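Pramila Dubey
10 March 2022

A thread on table height, for anyone fitting out a shared workroom. I have spent the winter measuring benches for Parry and the same mistakes keep coming up. Long, dull, possibly useful.

1/ The number most people start from is the height printed in the catalogue. It is the height of the top surface with the feet wound fully in, on a flat floor, with nothing on it. Very few rooms have a flat floor. Measure from the floor you have.

2/ Find the high point of the floor first. Every table can be wound up to meet it and none can be wound down below its own minimum. If you level the first table in a low corner you will discover the problem at the far end of the row, with the feet already in.

3/ Finding it is easy with a line laser and a steel rule. Set the laser anywhere stable, stand the rule on the floor at each leg position, write down the reading. The smallest reading is the highest bit of floor. Pencil the numbers on masking tape at each spot. Do not keep them in your head.

4/ On working height: elbow height is the usual reference for standing work. Fine work goes a little above it, heavy work a little below. In a shared room you will not please everyone. Set the fixed tables for the taller users and give the others a platform. A tall person at a low bench has no remedy except bending.

5/ Seated work at the same table is a separate sum. What matters is thigh clearance under the rail, and catalogues rarely state it. Dullero do print it, on the last page, in the small table under the paint codes. It is measured to the underside of the rail and does not include the cable tray.

6/ Cable trays. Fit them at the back. I have seen one fitted at the front because the sockets were nearer. Everybody who sat down at it met the tray with both knees.

7/ Adjustable feet come with two kinds of thread, coarse and fine. Coarse is quicker to set and creeps more under vibration. Whichever you have, tighten the lock nut up against the leg once the height is right. An untightened lock nut is the commonest fault I find, and it takes one spanner to put right.

8/ Check the foot pads too. Hard plastic slides on vinyl floors. Rubber grips, but it compresses, and goes on compressing for a few weeks. If you level on new rubber pads, come back and level again. I put a second visit in the quote for this and am regularly asked to take it out.

9/ Tables in a row or back to back: level one completely, then treat it as the master. Bring the next up to it with a straight edge across the join. Do not level each table separately with a spirit level and expect them to agree. The level is good enough for one top. Your fingertip will find a step that the bubble misses.

10/ The step matters more than the tilt. A slight slope across a whole run bothers very few jobs. A lip of half a millimetre at the join will catch paper, cloth, the edge of a tray and the heel of a hand.

11/ Clamp or bolt the frames together below the top once they agree. The Waketti joining plates are fine. So is a pair of bolts through the rails with wide washers. Leave the bolts finger tight, check the join again, then tighten alternately. Tightening one fully before the other pulls the corner down.

12/ Butted tops also need checking along the length of the seam, at both ends and in the middle. Board bows. If the ends are flush and the middle is proud, no amount of foot adjustment will cure it, and you need a batten underneath or a different top.
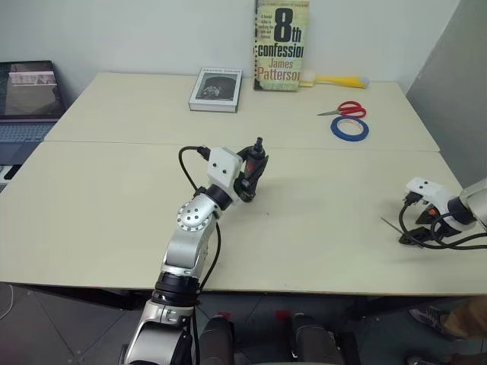 13/ Waldemar Głowacki replies that he would leave a deliberate gap at every join, wide enough for a card, so that tops can swell in a damp month without pushing each other up. Fair point for solid timber. For sealed board in a heated room I still close the joint, and I seal the cut edges before assembly, where most of the moisture gets in.

14/ He also asks about tape over the seam. I avoid it. It lifts at the ends, collects grit, and adds the very ridge you spent the afternoon removing. If liquids are a worry, a thin bead of clear silicone wiped flush will do, and it can be cut out with a blade when the tables have to be moved.

15/ Load. Level with the room's normal load in place if you can. In November I set a row of 3 tables empty, and the middle one had dropped visibly once the stock went back on. The floor was suspended timber and I should have asked what was under it.

16/ Records. One sheet per room: floor readings, final height at each corner, type of foot, date. Tape it under a top where the next fitter will look. The Plandance template has a box for all of these except type of foot, so I write that in the margin.

17/ Tools, since I will be asked: line laser, steel rule, long straight edge, feeler gauges, two spanners for the lock nuts, masking tape, pencil, kneeling pad. Buy the good kneeling pad.

18/ Castors are a different subject and I will do them separately. In the meantime, lock all four before you measure anything.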